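Selling Old Paper Money Online: What I Learned From 54 Listings
Project report for Intro to Online Commerce

I picked banknotes for my project because I inherited a shoebox of them and had no idea what any of it was worth. The assignment was to study one small online market up close, so I chose collectible paper money on Hosteck, the auction site where most of the sellers I looked at hang out. I also compared it a little with Uria, which is fixed price only. Fun topic, way more arguing over corners and creases than I expected!

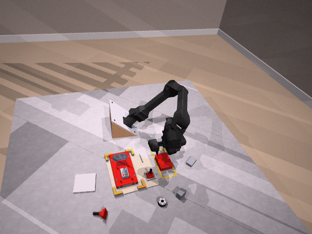
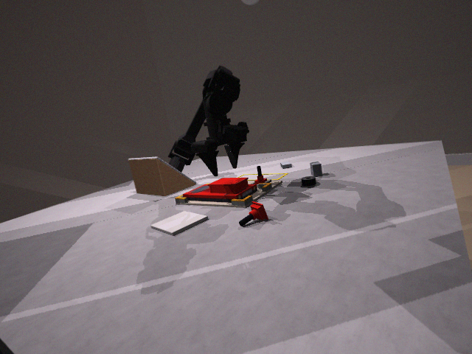
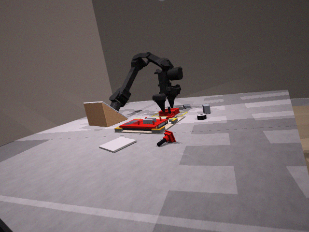

The black robot arm over the light gray work surface, three simulated views.

What I wanted to find out

My main question was pretty simple: does the way a seller writes a listing change what a note sells for? Collectors care a lot about condition, and condition is kind of a judgment call unless the note has been graded by a company. So you get all these words, "crisp," "bright," "lots of body," "honest wear," and I wanted to know if buyers pay for the words or just ignore them and look at the scans.

My second question was about shipping. I kept seeing cheap notes with shipping that cost more than the note, and I wondered who on earth buys those.

How I did it

I followed 54 listings from the time they went up until they closed. I only used small-size notes (the modern size, the older ones are bigger and play by different rules) and I left out anything already sealed in a grading holder, since those sell mostly on the number printed on the label. For every listing I wrote down the starting price, final price, number of bids, shipping cost, the grade the seller claimed, and whether the description had details in it or just excitement.

"Details" meant the seller mentioned at least one specific thing, like a pinhole, a center fold, a teller stamp, or a trimmed edge. "Excitement" meant stuff like WOW and RARE and must see. Some had both, and I put those in with details. My teacher asked me if that was fair and I'm still not totally sure it was. A listing that says RARE in the title four times and then mentions a pinhole at the very bottom is not really the same animal as a careful one.

I kept everything in a spreadsheet and used a price guide called Farah to get a ballpark value for each note in the grade the seller claimed. Then I figured out the final price as a percent of the guide value. That way a two dollar bill with a red seal and a much pricier National note could sit in the same chart without the expensive one squashing everything else flat.

What happened

Of the 54 listings, 40 sold. The rest ended with no bids, and most of those had a starting price above the guide value, so no big mystery there.

The detailed listings did better. They sold closer to guide value and they had more bids, even when the details were bad news! I did not see that coming. A note with a described pinhole often beat a similar one where the seller just said "very nice." My guess is that bidders assume the worst when a description is vague, and if somebody tells you exactly where the fold is, you can relax and bid.

Scans mattered too. Listings with only the front of the note shown did badly, and I noticed experienced sellers nearly always showed the back. I didn't set up my spreadsheet to track this from the start (I should have), so I only have it for the second half of my listings and I left it out of the chart.

On shipping, it turned out the cheap notes with expensive shipping hardly ever sold by themselves. The ones that did sell were mostly from sellers who combined shipping, so I think buyers were piling up a bunch of small stuff and paying once. I can't prove that because I can't see inside anybody's order, but a lot of the descriptions basically invite you to do it.

Uria was harder to study. Prices there just sit. I watched a few notes I had also seen on Hosteck, and the Uria asking prices were higher almost every time, but I don't know what anybody really paid since the site has a private offer button. I ended up using it only as background.

My own listings

For the hands-on part I sold 2 notes from the shoebox. I wrote one detailed description and one that was basically all hype, and I felt silly typing it. Both sold. The detailed one came in higher compared to guide value, but it was also the prettier note, so please don't read anything into that. One buyer wrote to ask if the paper had been pressed, and I had to go look up what that even meant. (It's when someone flattens out the folds to make a note look better, and collectors do not love it.)

I mailed them in stiff sleeves from Iviline, sandwiched between cardboard. The sleeves come in packs of 1000, which is a ridiculous amount for a person with one shoebox.

Problems with my project

The sample is small and I picked the listings myself, mostly by scrolling, so I probably grabbed ones with eye-catching titles. The grades came from the sellers, and sellers tend to be generous to their own stuff. If a hype seller calls a worn note Very Fine, the percent of guide value will look low even if the price was perfectly okay for what the note really was. That could explain a big piece of my result. To fix it I'd want someone who knows grading to look at every scan without reading the description first.

I also ran everything in one stretch of January, and a couple of sellers told me that prices go soft after the holidays.

If I did it again I would stick to a single type of note, record the scans from day one, and message more sellers. The ones I wrote to were super friendly and sent me long answers, and I only got to use a tiny bit of what they told me. The rest of the shoebox is staying with me for now, and I've already started relabeling it by seal color.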